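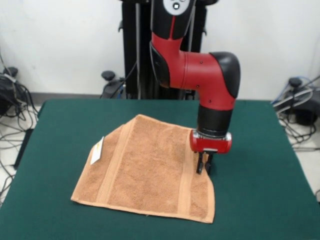 A tan terry towel opened out on the table, with the woven bands running up and down and the label at the left edge.

How to fold terry towels so they fit the shelf

Posted in Laundry and Linen, April 15, 2025

Terry towels are bulky, and a stack of them goes wrong quickly if each one is folded a little differently. The method on this page gives a flat, even bundle with one smooth edge facing out. It works for hand towels and bath towels, with one extra fold for bath sheets. Face cloths are covered near the end.

You need a table, a clean dry towel and your hands. A folding board is not needed and tends to catch on the loops.

Before you start

Make sure the towel is properly dry. The pile can feel dry on top while the hems are still damp, so pinch the hem at each corner. If a corner feels cool or heavy, hang the towel up again for an hour. A damp hem folded into the middle of a bundle will smell within a couple of days, and the smell passes to the towels on either side.

Shake the towel twice by the short end. This lifts the pile and gets rid of the worst creases. Do it away from the table if you have just taken the towel out of a tumble dryer, or you will be wiping fluff off everything.

Wipe the table and dry it. A plain surface in a colour that differs from the towel makes it much easier to see whether an edge is straight. A slightly grippy surface also helps. On polished wood the towel slides about while you are lining up the corners, and a cotton sheet spread underneath will stop that.

Step 1: Lay it out

Put the towel down with the long sides running left to right, so that the two short ends are at your left and right hands. If the towel has woven bands, they will now run away from you across the table, one towards each end. Keep the label on the left. It makes no difference to the fold whether you choose left or right, but if you always choose the same side, the label always ends up in the same place in the bundle.

Do not worry about the shape at this stage. A towel dropped on a table nearly always has a corner turned under or lifted, and the near edge will run at a slant.

Step 2: Open the corners

Start with the corner that is furthest out of place. In the photo above that is the upper left, where the edge makes a diagonal. Take hold of the hem, not the pile, and draw the corner out and away from the middle of the towel. Pulling on the loops stretches them, and on older towels it can pull a thread right through.

Go round the other three corners in the same way. If a corner comes to a sharp point when the others are square, the hem is being dragged from somewhere else along the side. Let go, lift that whole side a few centimetres off the table and let it drop again. It will usually settle straighter than it would with pulling.

Step 3: Smooth the middle

Lay both palms flat in the centre and push outwards towards the short ends, then towards the long sides. Light pressure is enough. You are moving the air and slack out, and pressing hard only flattens the pile and moves the whole towel.

If one side bulges, leave the bulge alone and look at the hem beside it. Hold the hem down with one hand and smooth towards it with the other.

Step 4: Check against the bands

Woven bands are the most useful guide on the towel. They are flat, so they show up well against the pile, and they should sit parallel to the short ends. If a band curves or leans, the towel is still skewed, even if the outer edges look right.

Some towels are skewed for good. The bands shrink more than the terry when they are washed too hot, and the ends pull in so that the towel takes on a waist at each band. You can ease a mild case by stretching the band gently between both hands while the towel is still damp from the wash. After that, line up the bands and ignore the hems. A bundle folded to the bands will look straighter on the shelf.

Step 5: First fold, in thirds

Take the long side nearest to you and fold it away from you, over one third of the width. Smooth it down. Then bring the far long side towards you, over the top, so that it meets the folded edge. You should have a long strip, three layers deep, with the bands crossing it near each end.

Check that the layers of each band lie on top of one another. If they are out by more than a finger's width, undo the last fold and lay it again. It is quicker to fix it now than after the next step.

Folding in thirds hides both long edges, and the front of the bundle comes out smooth. Folding in half twice is faster, but it leaves a loose side showing.

Step 6: Second fold

Bring the left end over to meet the right end. The label is now near the open end, and you can tuck it between the layers. Run the side of your hand along the new fold.

For a hand towel, you can stop here if the shelf is deep enough. For most cupboards you will want one more fold in half.

Step 7: Last fold

Bath towels need a final fold in half or in thirds, depending on shelf depth. Measure the shelf from front to back before you decide. Thirds give a short, thick bundle that stands up well, and suit a shallow cupboard. Halves give a flatter bundle that stacks higher.

A bath sheet has more width to deal with. Fold it in half along its length first, and then start from step 5 as though it were an ordinary bath towel. If the result is too thick to sit flat, leave out the thirds and fold in half again instead.

Press the finished bundle down with both hands for a few seconds, then put it on the shelf with the rounded fold facing out.

Folding to a set width

If your shelves are divided, it is worth making a simple guide. Cut a strip of card 2 cm narrower than the space and lay it across the towel when you make the thirds. We use strips for the Clomberg cupboard, where the pigeonholes are tight, and have one in the drawer for each shelf. Write the shelf name on the strip, or you will end up measuring them all again.

Thick towels spring out a little after folding. For anything heavy, take another centimetre off the card.

Stacking

Keep each stack to one size and one thickness. Mixed stacks lean, and the thin towels get pushed to the back. Put freshly washed towels at the bottom and take from the top, so that all of them are used in turn. If lifting a whole stack is awkward, stand the bundles on end in a row like books, adding new ones at the left and taking from the right.

Leave a gap at the top of the stack that you can get a hand into. Terry needs some air, and a tightly packed cupboard is slow to lose any damp that went in with the washing. Slatted shelves are better than solid ones – if yours are solid, leave a small space behind the stacks as well.

Face cloths

Lay the cloth flat, fold it in half, and then in half again. Small cloths do not need thirds. They slide off each other in a tall pile, so a shallow box or basket suits them better than a bare shelf.

Common problems

The bundle fans open at the front. The open end is facing out. Turn the bundle round so that the single fold is at the front.

One end is thicker than the other. The ends did not meet at step 6. Unfold as far as the long strip, match the hems and fold again.

The top layer wrinkles. There is slack left in the layer below. Lift the top layer, smooth underneath, and lay it back down from one end to the other.

The label sticks out. Tuck it in before the last fold. If it is stiff or scratchy and you do not need the washing instructions, unpick it with small scissors, cutting the stitches and not the hem. Keep a note of the wash temperature somewhere.

A loop has pulled. Snip it level with the rest of the pile. Terry is woven, so cutting one loop will not start a run. Pulling it will.

The towel feels flat and stiff. This is a washing matter and folding will not cure it. Use less detergent, leave out the softener for a few washes, and shake the towel well before hanging it.

How long it takes

Expect the first few to be slow, mostly because of step 2. Once your hands know the order, the corners and the smoothing run together and a bath towel goes quickly. With a large wash, lay out and fold one towel at a time. Piling several flat on top of each other seems efficient, but the pile grips and each towel drags the next one crooked as you lift it.

Related pages: Washing new towels for the first time. Folding a fitted sheet. Lining a linen cupboard.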